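Gripper misses the drawer knob on our practice table, how to teach it better?

Asked in Student Projects and Clubs, 3 answers

Hello everybody. I am in the second year of a robotics club and our team prepares the household task for the Grevodport student competition. The task is simple to say: the arm must pull open a small drawer by its round knob, wait, and close it again. We use two arms on a white table with a black curtain behind. The student before me, Ronaldo Cabanatuan, wrote the first control program and I took it over in August.

We have 40 demonstrations recorded by hand. From these the arm learns to come near to the box quite well, and then in the last part it becomes unsure.

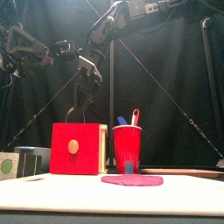
The approach is from above, and I start every attempt with the fingers over the box. Sometimes the arm goes down too early and touches the top edge. Sometimes it goes too far back and closes on air. I think the position of the knob is learned only for one place of the box, but my teammate thinks the training is too short. We stopped at 1000 steps.

My questions are: should I record more demonstrations, or train longer? And is it a mistake to leave the other things on the table, like the red cup and the pink mat? The rules permit them, they do not say we must have them.

Answer 1 (accepted)

I had the same discussion in my team last year. Please do both things, but in the correct order.

First train longer with the data you have. 1000 steps is very little, we used 3000 for a similar task. It costs you only one evening. If the arm still closes on air, then you know that the data is the problem.

Then record again, and move the box a little between the recordings. Keep the cup and the mat where they are for the first group, later move them also. If you remove them now and the judges put something there, the arm sees a table it does not know.

Check also where the fingers are when the box hides them from the fixed camera. With us the person who made the demonstrations could see the fingers from the side, but the camera could not — so the program had to guess.
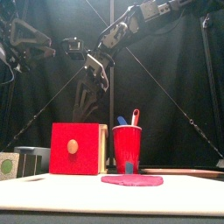
Answer 2

more data. always more data. also check your cables

Answer 3

I agree with the first answer and I want to add one thing about the wrist camera. In the Pesov group we gave the program only the fixed view at the beginning, and the last few centimeters were always bad. When we added the wrist view the drawer became much easier. Look at your recordings from this camera one by one and throw away those where the knob is never visible before the fingers close.

You can also try to hook the drawer from the inside edge when it is already a bit open. It is less beautiful than to hold the knob, but ask your judges if it is permitted.
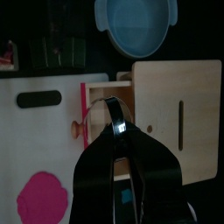 Wrist view with the drawer partly open, knob on the left side.

Comment from the asker: Thank you, I start the longer training tonight. I will ask about the hook also, the Räsänen rule sheet says only "open the drawer".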